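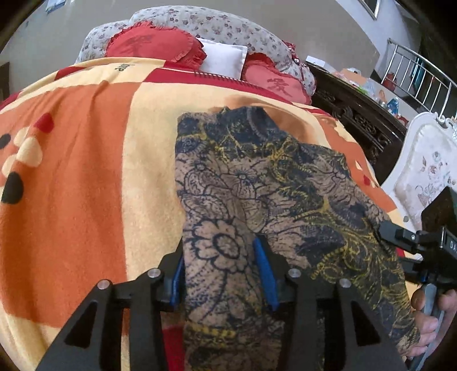 Slide 1. Patterned garment on a fleece blanket.

Good afternoon. I'm going to talk about how a small block printing shop plans a season, using the Gronell workshop in Clakbridge. I kept their books for a while, and most of this comes out of the order ledger.

Slide 2. What they make
Cotton yardage, printed by hand, sold by the bolt to dressmakers. The shop keeps 130 blocks on the shelf and uses 66 of them in a normal year. The rest are old designs that get pulled out when a customer asks for a repeat.

Slide 3. The calendar
Orders close in July. Cloth arrives, gets washed twice, then hangs. Printing runs until the rains, when drying slows down and the shop switches to carving and repairs.
(Pause. Ask who here has printed in damp weather.)

Slide 4. Color order
Light colors go down first, outlines last. On a three-color floral the outline block shows every mistake made before it. Gronell checks registration at the start of each table and again halfway. Mention the pins.

Slide 5. Scale of pattern
Big flowers sell well as yardage and cause trouble at the cutting table. A dressmaker has to decide where the blooms fall on a sleeve, and she needs extra cloth to do it. The Dridavia order last year was short for this reason – 398 yards printed, and they came back for 70 more.
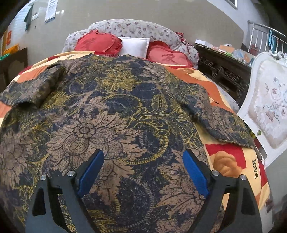 Slide 6. Pricing
Price by the number of blocks, then by yardage. Show the Mbeki quote as it was first written and as it was sent. The first one left out washing.
Skip the freight table if time is short – it's in the handout.

Slide 7. Questions
Swatches are on the side table. Please put them back in the folder they came from.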